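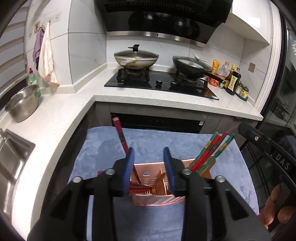

A pink utensil caddy with chopsticks, on a towel in front of the cooking area.

Wokero opens registration for its home kitchen order program in Sterham

Sterham, Tue 2 June - Wokero, a household service company based in Sterham, opens today the registration for its new program Turkar. The program helps families to put their small kitchen things in good order: chopsticks, spoons, spatulas, lids and the containers in which they are kept.

Turkar was tested since December in 80 homes in the Gosling district. In these homes our team made a record of every utensil that stood near the stove, and the total was 2,302 pieces. Chopsticks were the largest group. Many families keep long chopsticks for cooking and shorter ones for eating in the same container, and at dinner time the search for two equal ones takes more patience than it should.

The program consists of one home visit and a follow-up by telephone after four weeks. During the visit, the utensil caddy is emptied on a soft towel, so that the counter is not scratched and the pieces do not roll. Chopsticks are paired by color and length. Spoons and turners with a wooden handle get their own side of the caddy. The container is then washed, with attention to the slots, and left to dry fully before it is filled again.

Wokero does not ask customers to buy new containers. A plastic caddy with perforated sides is well suited for the work, and most homes have already something similar. The team will only recommend a change if the container is cracked or too low for long cooking chopsticks, which can tip it over.

Pans and lids are also part of the visit. Families who leave a wok and a frying pan on the cooktop between meals may continue to do so. We advise that each pan has a lid which fits it, and that the caddy stands at a safe distance from the burners - close enough to reach, but away from the heat.

The first season offers 400 visits, of which 175 are reserved for households in Gosling. A visit takes two hours and can be booked on weekdays and on Saturday mornings. Customers in rented homes are welcome, as nothing is fixed to walls or cabinets.

Registration is made at the Wokero office in Sterham or by the form on the company website. A printed guide to the care of chopsticks and wooden handles is given free of charge with each visit.

About Wokero
Wokero provides cleaning and ordering services for private kitchens in Sterham and the surrounding towns.

Press contact: Wokero Press Office, Sterham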